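Zileo Seller Guide
Section 4: Getting your catalog into Zileo

Last updated 28/11/2020

Okay, so you've made your account and picked a plan, and now you're looking at a big blank Products page. This is the section where we fill it up. I've set up Zileo for my own little shop in Drukonville and then again for a much bigger one called Fulberg, and the steps below are the order I'd do it in if I had to start over tomorrow.

You'll need your product list in a spreadsheet, the login for your store's admin area, and a folder with your product photos in it. A cup of coffee is optional, but the first import does take a little while!

Before you start

Zileo reads a plain CSV file. If your list lives in some other kind of spreadsheet, open it and use Save As or Download to get a CSV copy. Keep the original. I've mangled a copy more than once, and it was very nice to have the untouched one sitting there.

The file has to have these columns, spelled like this:

sku
title
category
price
stock
photo

You can have other columns too. Zileo skips anything it doesn't recognize and lists the skipped names at the end of the import, so you can see if you typed "catagory" by mistake (I did).

Note: The file can have up to 4000 rows. If you sell more than that, split it into two files and import them one after the other. Don't run both at once, even though the page lets you click the button twice.

4.1 Clean up the spreadsheet

1. Sort the sheet by sku and look for repeats. Zileo treats two rows with the same sku as one product and keeps whichever comes last.

2. Check the price column for dollar signs and commas. Prices go in as bare numbers, so 740 is fine and $740.00 gets the row rejected. If your prices have cents, use a period and two digits.

3. Fill in every blank stock cell. A blank is read as "don't know," and products with unknown stock stay hidden from buyers until you fix them. Put a 0 if you're out.

4. Shorten your titles. Buyers on a phone only see the first few words in search results, so put the thing you're selling up front. "Rain jacket, men's, green" works a lot better than "New season favorite – men's green rain jacket."

5. Save the file and close it. If it's still open in your spreadsheet program, the upload may hang on some computers.

Caution: Spreadsheets love to eat leading zeros. If your skus start with 0, set that column to Text before you paste anything in, then check it again after you save. I lost an entire evening to this with the Fulberg catalog, and I'd really like you to keep yours.

4.2 Get the photos ready

Photos go up separately from the CSV, and you should upload them first. That way Zileo can match them as the rows come in and you don't end up with a page full of gray squares.

1. Name each photo after its sku. A product with sku KT118 needs a photo called KT118.

2. For extra photos of the same product, add a dash and a number: KT118-2, KT118-3 and so on. You can have up to 12 per product. I rarely use more than a few, but people who sell shoes tell me they want every one of those slots.

3. Go to Products, then Media, then Upload, and drop the whole folder in.

4. Wait for the bar at the top of the page to turn green. You can work in another tab in the meantime, but don't close this one.
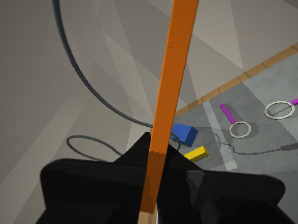

Orange bar and black gripper.

Back on the Media page, every photo that went through has a small check mark in the corner of its thumbnail. Anything with an exclamation point was too big or was saved in a format Zileo doesn't take. Hover over it and you'll get the reason in plain words, then fix it and drop just that one in again.

Note: If you replace a photo later, use the exact same name. The new one takes over everywhere the old one was used, including in any sale banners you've built. It can take an hour to show up for buyers.

4.3 Import the file

Now for the fun part.

1. Go to Products, then Import, and click Choose File.

2. Pick your CSV and wait for the preview. Zileo shows you the first few rows the way it understood them. Read them properly! Most problems show up right there, like prices sitting in the stock column.

3. If a column landed in the wrong place, click its heading and choose the right one from the list.

4. Leave the "Publish right away" box unchecked. Your products will come in as drafts, and you can look them over before any buyer does.

5. Click Start Import.

6. When it's done, click Download Report and keep the report somewhere you'll find it. It lists each row that didn't make it and what was wrong.

For my own shop this took a few minutes. Fulberg's took long enough that I went and did the dishes. If it's still going after an hour, refresh the page once. The import runs on Zileo's end, so refreshing won't hurt it.

Caution: The "Replace everything" option wipes out your existing catalog before it reads the new file, and that goes for your reviews too. Use "Add and update" unless you are completely sure. There's no undo, and support can only bring things back if your plan includes backups.

4.4 Match your categories

Your categories and Zileo's probably won't line up. You might call something "Gadgets" and Zileo wants to know if it's Audio, Phones or Computer Accessories. It's a little tedious, I won't lie, but shoppers filter by category all the time, and a product in the wrong one pretty much disappears.

1. Go to Products, then Categories. Yours are on the left and Zileo's are on the right.

2. Start with whichever category has the most products in it. The page puts it at the top for you.

3. Click your category, then click the Zileo one that fits. A line joins them up.

4. If one of your categories is a real mixed bag, click Split and sort the products by hand.

5. Anything left over goes into General. Try to keep General small.

Note: Zileo will suggest matches if you click the little wand. It's pretty good with clothes and electronics and pretty bad with anything for the kitchen. It wanted to file my cutting boards under Skateboards. Look over what it picked before you click Accept All.

4.5 Set up stock updates

If you sell in more than one place, you want the stock numbers to move together. Otherwise you'll sell the same lamp twice, and then you get to write one of those apologetic emails.

1. Go to Settings, then Stock.

2. Choose where your real numbers live. If that's your own store, choose Store. If a warehouse ships for you, choose Warehouse and enter the key they gave you. I use Ostrowski for shipping, and their key was in the welcome email, way down at the bottom.

3. Pick how often to check. The choices are every 4 hours, once a day, or only when you ask. I'd go with 4 hours for most shops.

4. Set a safety number. Zileo subtracts it from your stock before showing the product to buyers, so if you have six of something and your safety number is one, buyers see five. It gives you a bit of breathing room on busy days.

5. Click Test. You should get a short list of products with their current stock. Compare a couple with what's really on your shelf.

6. Click Save. The test doesn't save anything for you, and I've walked away thinking it did.

Caution: Raise your safety number before a big sale. We did a fall clearance in October with it set at zero, and the orders came in faster than the numbers updated. I spent the next morning giving refunds.

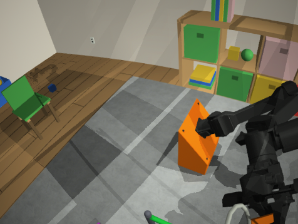
4.6 Look it over and publish

1. Go to Products and choose Drafts from the drop-down.

2. Open a handful from different categories and click View as Buyer. Do it on your phone too, if you can. Long titles and tiny photos look fine on a desktop and awful on a small screen.

3. Put something in the test cart and go as far as the payment page. Check that the price, the tax and the shipping all look right.

4. Happy with everything? Check the box at the top of the list to select all your drafts, then click Publish.

5. Search for one of your own products in a private browser window. New products can take until the next day to show up in search, so don't panic if you get nothing at first.

If something went wrong

"Row rejected: price." There's a symbol, a space or a letter in the price cell. Spaces are the sneaky ones, so click into the cell and check the very end.

"Photo not found." The photo name and the sku don't match. Capital letters count, so kt118 and KT118 are two different things as far as Zileo is concerned.

All my accents turned into question marks. Save the CSV again and choose UTF-8 when it asks about encoding, then import with "Add and update." The titles will be fixed and everything else stays put.

The stock test says "No connection." Copy the key again and paste it in fresh – it's very easy to miss the last character. If that doesn't do it, ask your warehouse to send a new one.

My products are published but there's no Buy button. Check the stock cell first. Then check Settings, then Payments, and see if your payout account is still waiting to be confirmed. Setting that account up is covered in Section 5.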